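How to Empty, Clean and Refill a Small Desktop Drawer

Last updated 31/07/2026

I have had small drawer units on my tables for many years, first in Dornport and now in a smaller apartment where every surface must do two jobs. In these years I learned that a small drawer gets messy faster than a big one. You drop one thing in, then another, and in November you cannot close it any more. The work below takes me less than one hour, and I do it two times in a year.

What you need

A large sheet of brown paper or a mat, bigger than the drawer unit
One shallow tray
A soft dry cloth and a second cloth, a little damp
A soft brush, for example an old paintbrush
A pencil and a small piece of paper

Step 1. Cover the table

Put the paper on the table before you move anything. It protects the table top from scratches, and when you finish you can fold it and carry all the dust to the trash in one go. If your paper was rolled or folded, it will not lie perfectly flat. Press the worst ripples down with your hand and continue.

Put the drawer unit on the left side of the paper and the tray on the right side. If you are left-handed, change the sides.

Step 2. Take everything out

Open the drawer slowly and hold the unit with the other hand. A light unit can tip forward when the drawer is out and full. Take the things out one by one and put them in the tray. Do not turn the drawer upside down over the table. I did this once with a drawer full of map pins and I was finding them until spring.
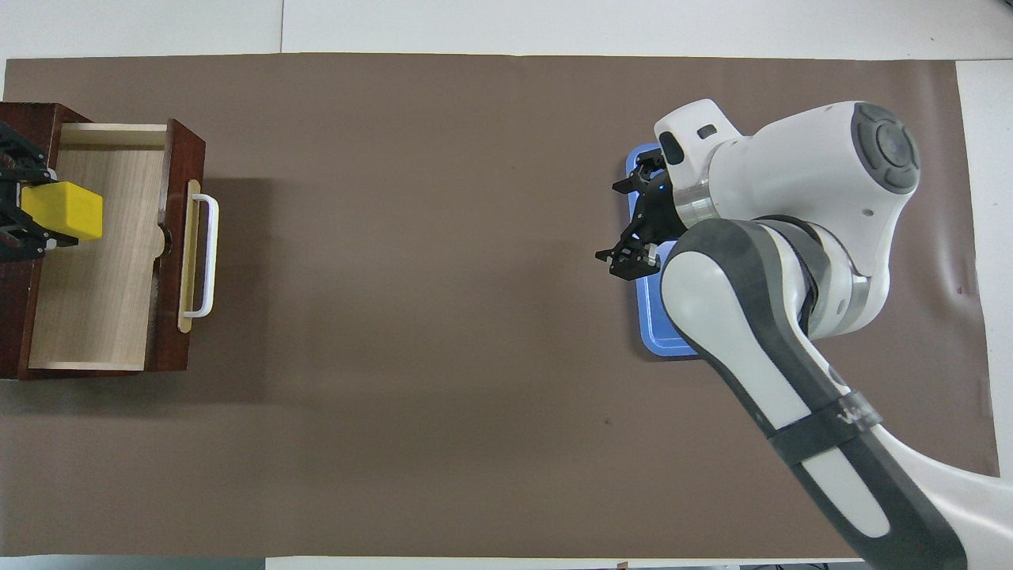 When the drawer is empty, look into the corners. Crumbs and pencil dust always go to the back. Use the brush first and the damp cloth after, because wet dust becomes a gray paste in the joints. Unfinished wood inside a drawer does not like much water, so squeeze the cloth well and leave the drawer open until it feels dry to your fingers.

Step 3. Clean the outside

For a glossy finish, use only the dry cloth. Go in the direction of the grain. Wipe behind the handle too, where the fingers leave marks. If the handle moves when you pull it, tighten the screws now — gently, a small front panel can split.

Step 4. Decide what goes back

My friend Daithí Flanagan has a rule that I borrowed from him: if you cannot say when you used the thing last, it does not go back today. It can stay in the tray for one week. After this week you will know.

Step 5. Refill the drawer

Start with the biggest and heaviest pieces. Lay blocks and boxes flat on the bottom, not on their narrow side, or they will fall when the drawer moves. Lower each piece in and let go only when it touches the bottom. Dropping makes dents in soft wood.

Leave some free space near the front for the things you use every day. Small loose things should go in a little box of their own.

Step 6. Test it

Close the drawer slowly. If it stops before the end, something is standing too high or has moved to the back. Do not push. Open it again and look. When it closes well, write on the small paper what is inside and keep it under the unit.

If the drawer is still stiff when it is empty, rub a plain candle along the runners and move the drawer in and out 12 times.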